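Household Textile Collection: Changes for Members from April

Members of the Hornham Housing Association have for several years been able to leave used clothing and household textiles in the shared waste rooms. The service was introduced as a trial in two buildings and later extended to the full estate. Following a review by the Resident Services Office, the arrangements will change in April. The present notice sets out what will be different, what will stay the same, and where members may direct their questions.

Why the service was reviewed

The original agreement with the collection contractor, Virk, provided for one pickup each month from every building. Over the past year the amount of material left by residents has grown well beyond what that schedule can handle. Bags have been stacked against the doors of several waste rooms, and in two buildings the fire safety inspector asked for the corridor to be cleared at short notice.

The review also looked at the condition of the material. According to the contractor's yearly report to the Association, a large share of what was collected could not be passed on for reuse. The most common cause was damp. Textiles that are put into a bag before they are fully dry will usually develop mildew within a few days, and one affected bag can spoil those stored beside it. Other loads were turned down at the sorting depot in Dristby when paint tins, broken crockery or food waste had been mixed in with the clothing.

Kulsoom Qureshi, head of Resident Services, presented the findings to the board together with three options. The board chose to keep the service, to increase the number of pickups, and to move the collection points out of the waste rooms altogether.

What will change

Pickups will take place every 15 days in place of the present monthly schedule. The exact dates for each building will be posted on the notice board by the main entrance and on the members' pages of the Association's website.

Closed containers will be installed in the courtyard of each building. They are made of painted steel, have a hinged hatch, and are emptied from the rear by the contractor. The hatch is set at a height that can be reached from a wheelchair, a point raised by several members in their replies to the questionnaire last fall. In the buildings on the north side of the estate, where the courtyard is also used for deliveries, the container will stand beside the bicycle shelter.

The shelves in the waste rooms that are now used for textiles will be taken down once the containers are in place. Bags left in the waste rooms after that time will be treated as general waste, and the cost of removing them will be charged to the building's service account. The board recognizes that this is stricter than the present practice. It has asked building representatives to speak with any household that may find the courtyard difficult to reach, so that a pickup from the door can be arranged.

What may be left in the containers

The containers are intended for clothing, shoes, bed linen, towels, curtains and tablecloths. Items need not be in perfect condition. Garments with worn elbows, missing buttons or small holes are accepted, as the depot sorts material both for reuse and for recycling into wiping cloths and insulation. Shoes should be tied together in pairs. Everything should be clean, dry and placed in a closed bag.

Pillows, duvets, mattresses, rugs and carpet remnants are not accepted. They take up a great deal of room and the depot has no means of processing them. Members who wish to dispose of such items may bring them to the municipal recycling yard or book space on the bulky waste truck through the Resident Services Office. Wet or oily rags should be handed in with hazardous waste, and work clothes that have been in contact with solvents should be treated the same way.

Bags should weigh no more than 7 kilograms. Heavier bags tend to split when the container is emptied, and the contractor's staff lift many of them by hand.

Exchange room in the former laundry

Alongside the collection service, the Association will reopen the former laundry in the basement of the central building as an exchange room. Members may bring clothing that is in good condition and take home what they can use, free of charge. There is no requirement to bring anything in order to take something away. Children's outerwear, school bags and winter boots are particularly welcome, as these were the items most often requested in the questionnaire.

The room has been repainted, and new lighting and a dehumidifier have been fitted. Rails and shelves were bought secondhand from a shop in Dristby that closed last year. Revathi Rajan, who coordinates the project for the Association, will be present during the first weeks to receive items and to answer questions. After that, members will be able to open the door with the same key fob that is used for the bicycle shelter.

The room will be open from 4 p.m. to 8 p.m. Clothing that has not found a new owner after two months will be moved to the courtyard container. The Association asks that items not be left outside the door when the room is closed — the basement corridor is an escape route and must be kept clear at all times.

Mending evenings

A number of members wrote that they would rather repair clothing than part with it, but lacked either the tools or the knowledge. The Association has accordingly agreed to support a series of mending evenings in the common room. Two sewing machines and an overlocker have been purchased under the Flodia grant for local environmental work, and a cabinet with thread, needles, patches and zippers will be kept in stock.

The evenings will be led by Ásdís Hafstein, a tailor by training and a resident of the estate for many years. The first sessions will deal with simple tasks: sewing on buttons, taking up trouser legs, and closing seams. Later sessions will cover darning, replacing zippers and patching denim. Participants are asked to bring the garment they wish to work on, freshly washed. Places are limited by the size of the room, and members should sign up with the Resident Services Office beforehand. Children are welcome when accompanied by an adult.

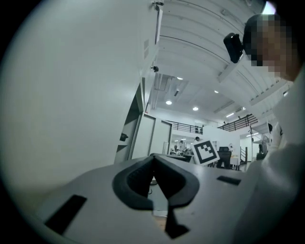 Photo: Hornham Housing Association / Resident Services

Costs and funding

The new containers represent a one-time expense, which will be met from the environmental reserve. The more frequent pickups will raise the yearly cost of the contract, although part of the increase will be offset by lower charges for general waste. The board does not expect the monthly fee to be affected during the present budget period. The accounts for the service will be shown as a separate line in the annual report, so that members are able to follow how the costs develop.

The exchange room and the mending evenings carry only small running costs, chiefly electricity and cleaning. No fee will be charged for either. Should the Flodia grant not be renewed, the board will consider whether sewing supplies can be paid for from the general activities budget.

Responses to the questionnaire

The Association received 70 written comments in addition to the completed forms. All have been read and entered in the file for the review. Many concerned the smell and lack of space in the waste rooms, and it is hoped that the move to the courtyards will resolve both matters. Several members asked where the collected clothing is sent. The contractor has confirmed that sorting takes place at the Dristby depot, and a fuller account of the later stages will be published in a coming issue of this newsletter.

A few members objected to placing containers in the courtyards, chiefly on the grounds of noise. The contractor has agreed that no container will be emptied before 7 a.m. Tarmo Pētersons of the Property Office will visit each site together with the building representative before installation, and the final position may be adjusted where windows or seating areas are close by.

Questions and further information

Questions about the containers and their placement should be addressed to Tarmo Pētersons at the Property Office. Matters relating to the exchange room are handled by Revathi Rajan. Households that need help carrying bags to the courtyard may contact their building representative or leave a message for Ehsan Rajput at the reception desk.

A printed guide to textile sorting will be delivered to every mailbox before the new arrangements take effect. Additional copies, including a large-print version, may be collected from reception during regular office hours.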